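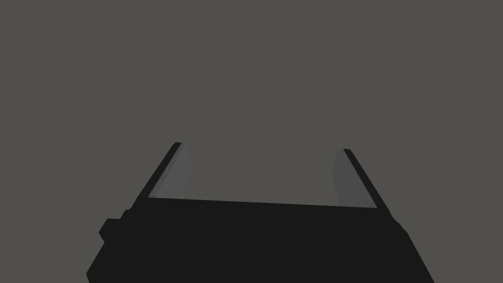 ホーム > 清掃用品 > ダスター・ハンディモップ > Orard 業務用伸縮ダスター

Orard 業務用伸縮ダスター(替えカバー付き)

更新日:2021年1月29日

このダスター、うちの店でいちばん長く置いている道具のひとつです。私はもともとオフィス清掃の現場にいた人間で、店を始めるときに「自分が使わなかったものは並べない」と決めたんですが、Orardだけは悩む前に発注していました。それくらい毎日握っていた一本です。

とにかく軽いんですよ!最初に持ったときは「え、これで業務用?」と思いました。前の会社で支給されていたのがRuppertの古い型で、あれはあれで頑丈だったんですが、腕を上げて使っていると昼前にはもう肩がぱんぱん。Orardに替えてからは、午後の現場に入るときの気分がまるで違いました(大げさじゃなく)。

ヘッドは平たい楕円形で、首のところがぐにゃっと曲がります。曲げた形のまま止まってくれるので、キャビネットの上やエアコンの吹き出し口まわりみたいに、目で見えない場所をなでるときにすごく助かります。ばね式で戻ってしまうタイプもありますよね。私はあれがどうも苦手で、手首のほうをひねって合わせるのに疲れてしまうんです。

柄は伸縮式で、ひねって固定します。この固定が、新品のうちはちょっと硬い!届いてすぐに「回りません」とお電話をいただくことがあるので先に書いておくと、ゴムの輪がついている側を左手でしっかり押さえて、上のパイプだけを回してください。両方いっしょに握ると、いくら力を入れても空回りします。しばらく使うとなじんできますが、なじみすぎてゆるくなることはまだ経験していません。

替えカバーについて

カバーは本体に1枚ついていて、別に3枚入りの替えパックがあります。替えパックは税込2,000円。正直なところ、安くはないです。ただ、洗って20回使っても毛足がまだちゃんと立っているので、使い捨てを箱で買っていたころと比べると、私の場合は出費が減りました。現場の広さや汚れ方で変わる話ですから、そこは参考程度にどうぞ。

洗濯は普通の洗剤で大丈夫です。やめてほしいのが柔軟剤で、これを入れると繊維がほこりをつかまなくなります。私も一度やらかしました。洗い上がりはふわふわで最高の手ざわりなのに、棚を拭くとほこりがころころ転がっていくだけ。そのときは洗剤だけで何度か洗い直して、ようやく元に戻りました。乾燥機は低温なら使えますが、私はハンガーにかけて干しています。

色はグレーと青の2色です。グレーは汚れが目立たないので人気があるんですけど、私のおすすめは青。どのくらい汚れたかがひと目でわかるほうが、替えどきを逃しません。トイレまわりと執務室で色を分けて使っているお客さまもいらっしゃいます。

こんな汚れに使っています

得意なのは、乾いた軽いほこりとクモの巣です。湿ったほこりや油が混じったものは苦手で、厨房の換気扇まわりに使うとカバーが一発でだめになります。そちらは素直に洗剤と布でやりましょう。机まわりの場合は、上から下へ、奥から手前へ。書類や文房具が出ているところは無理にヘッドを差し込まず、先に声をかけて片づけてもらうのがいちばん早いです。

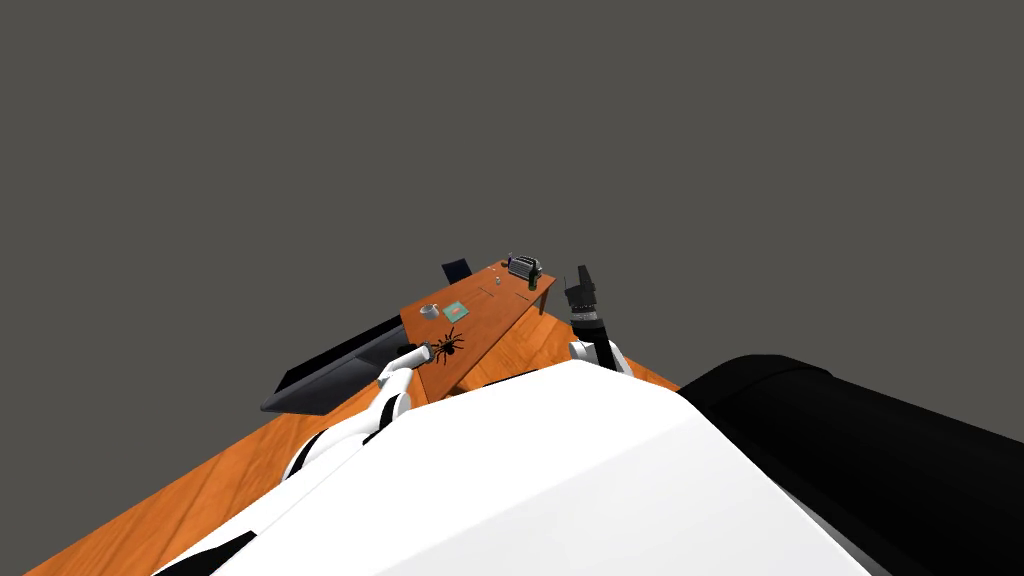 クモの巣を取るときのコツもよく聞かれます。ヘッドを巣に当てたら、払わずにくるっとねじって巻き取ってください。払うと糸が壁に張りついて、あとで黒ずんだ筋になってしまうんです。それから、始める前にクモ本人がいないかどうかも見ておきたいところ。写真のような黒いクモなら、平らなグレーを背にしていれば目に入りやすいんですが、黒い椅子の背や機器のかげに入られると本当に見つかりません。つるっとした面は私も仕上げに気をつかう場所で、ダスターを強く押しつけるとかえって拭き筋が残ることがあります。ヘッドの重さだけで、すーっと一方向に。往復はさせません。

仕上げの筋がどうしても気になる方には、Jutelの乾拭きクロスを合わせるのがおすすめです。うちでも扱っています。ダスターでほこりを取って、最後にJutelでひとなで。化粧板の扉やつやのある樹脂の面なら、これで十分きれいに見えます。液晶画面は別で、画面用のクロスを使ってくださいね。

お客さまの声から

開店当初からごひいきにしてくださっているErtuğrul Demirtaşさんは、ビル清掃の会社で新人さんの教育を受け持っている方です。このあいだ替えカバーの追加注文のついでに、こんなメールをくださいました。

「新人には最初にこのダスターを渡します。軽いので力が入りすぎず、動かし方の癖がつく前に教えられるのがいいです。柄の固定だけは毎回質問されますが」

やっぱり固定!みなさんそこでつまずくんですね。同梱の説明書にも図が載っていますが、図がちょっと小さいので、うちで作った大きめの手順書を箱に入れてお送りしています。

逆に、あまりよくない評価もいただいています。いちばん多いのが「柄を縮めてもまだ長い」というもの。これはそのとおりで、縮めた状態でも普通の清掃カートのポケットからかなり飛び出します。廊下の角で引っかけやすいので、私はカートの外側にフックをつけて、縦にぶら下げていました。コンパクトさを優先するなら、Romanoの短い手持ちタイプのほうが合うと思います。高いところには届かなくなりますが、デスク中心の現場ならあちらでも不便はないはずです。

Romanoとどちらがいいですか、というご質問も本当に多いので、もう少しだけ。手の届く範囲ならRomano、脚立を出すかどうか迷う高さがあるならOrard。私はこの分け方でお答えしています。両方買ってくださる方もいますが(ありがたい!)、カバーには互換性がありません。形が似ていて無理やりかぶせればかぶってしまうので、間違えてのご注文が後を絶たないんです。ご注文画面で品名をもう一度だけ見てくださいね。

セット内容
本体(伸縮柄・首曲げヘッド)
カバー1枚(グレーまたは青)
説明書
当店の手順書

お手入れと保管

使い終わったら外で軽くはたいて、ヘッドを下にせずに保管してください。立てかけるときにヘッドを床につけておくと毛足が寝てしまい、片側だけ効きが悪くなります。柄のグリップには吊り下げ用の穴があるので、フックにかけるのがいちばん長持ちします。パイプの中に水が入ると固定がすべりやすくなるので、柄の丸洗いはなしで。汚れたら固く絞った布で拭いて、伸ばした状態で乾かせば大丈夫です。

部品は首の関節だけ単品でお取り寄せできます。落として割ってしまっても、本体ごと買い直す必要はありません。交換にはプラスのドライバーが要ります。

まとめ買いと発送

10本以上のご注文は割引価格になりますので、カートに入れる前にお問い合わせフォームからご連絡ください。会社名とお届け先、色の内訳を書いていただけると、すぐにお見積りをお返しできます。色の混在もOKです。青はただいま在庫が少なめで、次の入荷は4月の予定。お急ぎの方にはグレーをご案内しています。

長い箱でのお届けになるため、ポスト投函はできません。替えパックだけのご注文でしたらポストに届くサイズです。

柄の固定がうまくいかないときも、返品を考える前にぜひ一度お電話をください。受話器ごしでも、だいたいその場で回せるようになります。

関連商品
Romano ハンディダスター
Jutel 乾拭きクロス
Orard 替えカバー 3枚入り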